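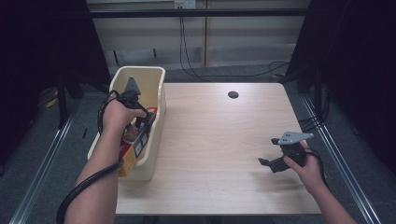 Trustano Storage Bin, set of 2

I bought these in October to sort out the pantry, where the cereal and pasta boxes kept sliding off the shelf. We've used them every day. I paid 345 for the set with shipping. Conico sells a similar pair for 267, but those have a lid I didn't want.

The plastic is stiff and the sides don't bow when a bin is full. The rim is smooth, so it's easy on the hands when you pull one down. It wipes clean with dish soap. Tall boxes stand up fine as long as you pack them close together. With only a few in there they tip over.

My one complaint is the label. The glue took 2 evenings of soaking to get off.

I'd buy them again, but I'd measure the shelf first. Mine stick out a little.

Rónán Hanrahan, Pinalstead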